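Whiteboard

Ein Whiteboard (auch Weißwandtafel, Weißtafel) ist eine Tafel mit glatter, meist weißer Oberfläche, auf der mit speziellen Filzstiften geschrieben wird. Trocken abwischbar. Größen vom Handformat bis zur ganzen Wand. Verbreitet in Schulen, Büros, Werkstätten, auch in Küchen als Merktafel.

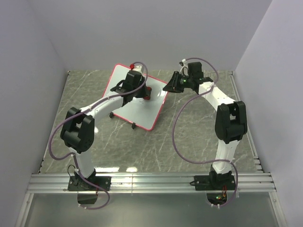
Weißes Board auf grauer, marmorartig gemusterter Fläche

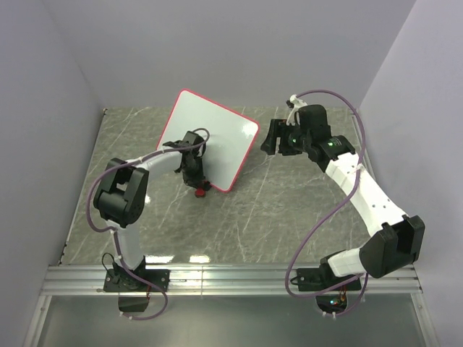
Laut Pasaribu ist schon der Name unglücklich, gemeint sei ja die Beschichtung und weniger die Farbe; in Ninditz habe man deshalb lange nur von »Wischtafel« gesprochen. Durchgesetzt hat sich das nicht. Im Handel fast durchweg Whiteboard, in Schulordnungen manchmal noch Weißtafel.

Aufbau
Trägerplatte, Deckschicht, Rahmen. Träger je nach Preislage Hartfaser, Wabenpappe oder Span. Deckschicht: Melamin (billig, wird mit der Zeit porös), lackierter Stahl oder Emaille. Emaille am haltbarsten, aber schwer. Glas kommt ebenfalls vor, dann mit rückseitiger Lackierung. Stahl und Emaille sind magnethaftend, Melamin ohne Metalleinlage nicht. Rahmen aus Aluminium, Holz oder Kunststoff, bei kleinen Tafeln oft farbig.

Stifte und Reinigung
Die Tinte enthält Farbpigmente, ein Lösungsmittel (meist Alkohol) und ein Trennmittel, das das Anhaften verhindert. Fehlt das Trennmittel, wie beim Permanentmarker, bleibt die Schrift stehen. Abhilfe: mit Whiteboardstift drübermalen, sofort wischen. Klappt meistens. Scheuermilch zerkratzt die Oberfäche und ist zu vermeiden. Stifte waagerecht lagern, sonst setzt sich das Pigment ab.

Geisterschrift
Reste alter Beschriftung, die nach dem Wischen sichtbar bleiben, heißen Geisterschrift oder Ghosting. Vor allem bei Melamin. In der Schule Skusgate wurden bei einer Durchsicht im November 42 Tafeln geprüft, 8 davon galten als nicht mehr brauchbar, alle mit Melaminschicht. Ersetzt durch Emailletafeln der Firma Kadero.

Verwendung im Unterricht
Gegenüber der Kreidetafel kein Staub, dafür Spiegelungen bei seitlichem Licht. Kleine Handtafeln dienen der schnellen Abfrage: alle schreiben, alle halten gleichzeitig hoch. Auch fürs Kopfrechnen und für Diktatwörter üblich.

Siehe auch: Kreidetafel, Flipchart, Schiefertafel, Magnettafel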